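Why Did the Robot Drop the Bottle?
Science for Young Readers: Machines
By Duygu Toprak
18/10/2019

A robot arm can do the same job again and again without getting tired. It can still get the job wrong. When that happens, engineers call it a fault. A fault is any time a machine does something other than what it was set up to do.

This page is about one fault in one robot at the Dallden workshop. The robot's name is Drenow. Its job was to take hold of an object on a table, lift it, move it a short way and set it down. For many days it did this well. Then, one day in April, it began to drop things.

What the robot had to pick up

Drenow practiced with light plastic objects, such as cups and pill bottles. These seem easy to you because your hand does a lot of work without being told. Your skin feels when something starts to slip, and your fingers squeeze a little harder before you have time to think about it.
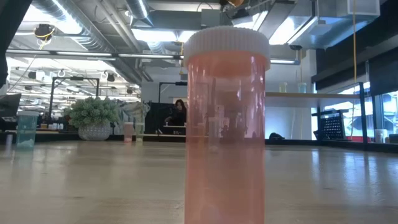 Drenow had no skin. It knew how far apart its fingers were, and it knew how hard its motor was pushing. It used those two numbers to decide whether it was holding something. If the fingers stopped before they were fully closed, the program decided that an object must be between them.

Most of the time that rule works. It has a weak point, and the weak point is what caused the trouble.

What went wrong

On the first day of the fault, Drenow closed its fingers on a bottle and started to lift. The bottle tipped, slid out and rolled away. The arm kept going. It moved to the drop-off spot, opened its fingers and let go of nothing at all. Then it reported that the job was done.

There were two faults here. The first was the drop. The second was the report. Engineers worry more about the second kind, because a machine that reports a mistake can be stopped and fixed. A machine that reports success will carry on.

The team pressed the stop button and read the log. A log is a list the robot keeps of everything it does, with the time next to each line. This log had over 1,000 lines in it. Of the lifts on the list, 376 were marked as good. The team compared them with video of the same lifts and found that 46 of the "good" ones were drops.

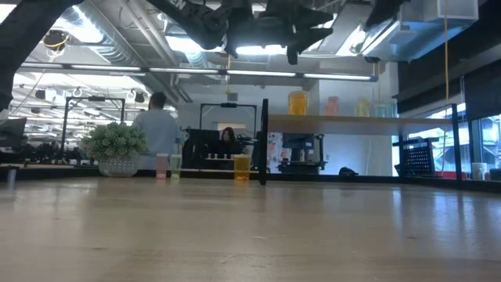 Next they looked for a pattern. The drops did not happen at one time of day. They did not happen with only one object. They did happen more often when the arm came down at a slant. Drenow was supposed to point straight down, at 90 degrees to the table. A screw in the wrist joint had worked loose, and the wrist had begun to lean.

When the wrist leaned, one finger touched the object before the other one did. The first finger pushed the object sideways. Then the fingers pinched only a small part of it. They had stopped before they were closed, so the program decided the grip was fine.

Looking from the wrist

A camera on the wrist of a robot sees what is close to the gripper. It can help a person check how the fingers meet an object. It does not solve everything. A large object near the lens can fill most of the view and hide what is behind it, so engineers usually check a second camera as well.

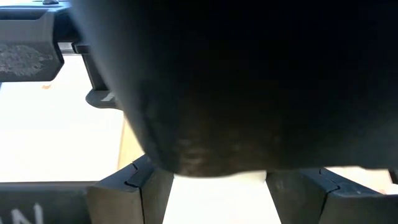
How it was fixed

The repair had four steps.

1. Switch off the power and wait until the arm is completely still.
2. Tighten the screw and measure the angle of the wrist.
3. Change the program so that it checks the grip twice, once before the lift and once after.
4. Run the arm slowly with one object, with a person next to the stop button.

Step 3 took the longest. In the new program, Drenow lifts the object a tiny amount and pauses. If the fingers have moved closer together during the pause, something has slipped. The arm then stops and shows a warning.

Staying safe near a robot arm

A robot arm does not know you are there unless it has a sensor for that. Stay outside the marked area while it is switched on. Do not reach in to pick up something it has dropped, even if the arm looks still. It may be waiting for its next instruction. Tell an adult, and let the adult stop the machine first.

Words to know

Fault: when a machine does something it was not set up to do.
Gripper: the part of a robot that holds things.
Log: a list of what a machine did and when.
Sensor: a part that measures something, such as force, light or distance.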